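Itora Lake Heritage Trail Map and Audio Set

Long before the reservoir filled, the Itora valley was a wagon route, a sheep range and, for a few wild years, a silver camp with its own newspaper. This set puts all of that in your hands while you stand on the ground where it happened, and we love how it came out!

The map is a fold-out sheet printed on tear-proof paper. One side shows the lake as it is today, with the boat ramps, campgrounds and trailheads. Flip it over and you get the valley before the dam – the old Appiah ferry landing, the stage road over Grorkeck Pass, and the streets of Sendusard, the mining town that now lies under the north arm. Both sides are drawn to the same scale, so you can find your campsite on the front and see whose pasture it used to be on the back.

The audio player is small enough for a shirt pocket and comes loaded with 36 stops. Most run for a few minutes (the one on the ferry fire goes longer, and it's worth every second). Type in the number from the trail post and the story starts. It needs no phone signal, which matters a lot once you are past the second campground.

What's in the set
Fold-out map, two sides
Audio player with neck cord
5 foam ear covers
Charging cable
Booklet with place names and where they came from

Good to know
Battery life: one full day of walking
Player weight: 4 ounces
Item number: 339
Languages: English and Spanish

The booklet is our favorite part. Several of the names on the lake were spelled three or four ways by early surveyors, and the booklet prints them all side by side – great reading on a rainy afternoon in camp. The map is also sold without the player, folded or rolled.

Sets ordered by noon on Saturday can be picked up at the Grorkeck visitor desk the next morning.

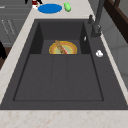
We used ours on the ferry landing loop and my kids kept asking for the next number. I only wish the Sendusard streets were labeled in bigger type, as I had to get my reading glasses out at every post. Does the rolled map come with the booklet too?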